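CAPÍTULO 4
El mobiliario tapizado y la ordenación de la sala de estar

Objetivos del capítulo
Al terminar este capítulo, el alumno podrá:
– identificar las partes de un asiento tapizado y nombrarlas con la terminología del módulo;
– medir un paso entre muebles y valorar si es suficiente;
– distinguir los objetos de estancia de los objetos de tránsito;
– redactar una ficha de estado previa a la intervención.

4.1 Introducción

El asiento tapizado es la pieza de mayor volumen en la mayoría de las salas de estar y condiciona la posición de todas las demás. Un sofá de tres plazas ocupa en planta cerca de 2 metros cuadrados, a los que hay que sumar la superficie de uso delante del asiento. Cuando hay dos piezas, el espacio que queda entre ellas pasa a formar parte de la circulación de la vivienda y debe tratarse como tal.

En los capítulos anteriores se estudiaron las piezas aisladas. A partir de este se estudian en relación con el resto de la sala, con sus accesos y con los objetos que se depositan en ella a diario. Conviene tener a mano el plano mudo del cuaderno Cestach, que se utilizará en los ejercicios 4.3 a 4.7.

4.2 Disposición en ángulo

Dos sofás pueden colocarse enfrentados, en L o en ángulo abierto. La disposición en ángulo favorece la conversación, pero estrecha el paso en uno de sus extremos. El manual adopta como mínimo para un paso secundario 56 centímetros, medidos a ras de suelo entre los puntos más salientes de las dos piezas. Un brazo ancho o un respaldo muy acolchado reduce esa medida a la altura del cuerpo, por lo que se toma una segunda lectura a 100 centímetros del pavimento – o a la altura máxima del mueble si este es más bajo.

Los aparatos de pie se anotan siempre en el plano. Un ventilador situado entre dos asientos ocupa la zona de paso aunque su base sea pequeña.

El asiento cumple además una función de superficie de apoyo que rara vez figura en los proyectos. Bolsos, cables y otros objetos menudos se dejan sobre él cuando no existe un mueble auxiliar al alcance de la mano.

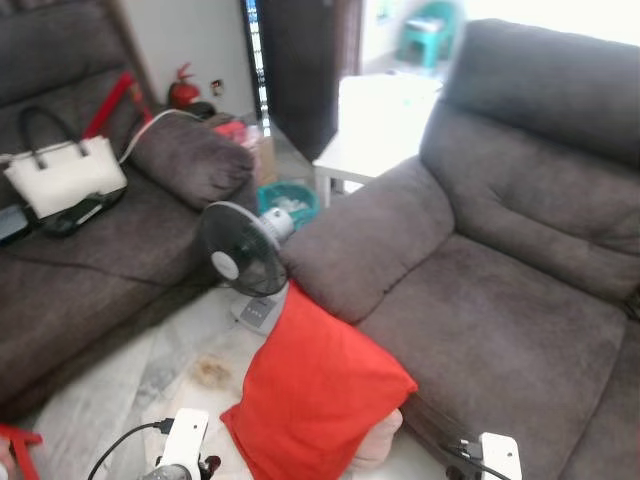 4.3 Ficha de estado

La ficha se rellena antes de mover ningún objeto. Consta de cuatro apartados: tapizado, suelo, superficies de apoyo y perímetro.

En el apartado de tapizado se registran el color, el tipo de superficie y las arrugas del respaldo, con indicación de su dirección. Las arrugas horizontales marcadas se anotan aparte de los pliegues de costura. En tejidos con algo de pelo, el tono se comprueba desde dos puntos, porque varía con la incidencia de la luz.

En el apartado de suelo se incluyen cajas, cestos y objetos apilados. El perímetro recoge puertas, armarios, mecanismos eléctricos y extintores. El acceso a estos últimos se marca en rojo y no se modifica durante la ordenación.

La nomenclatura de la ficha sigue la serie Parnley, reproducida en el anexo B con el código 665.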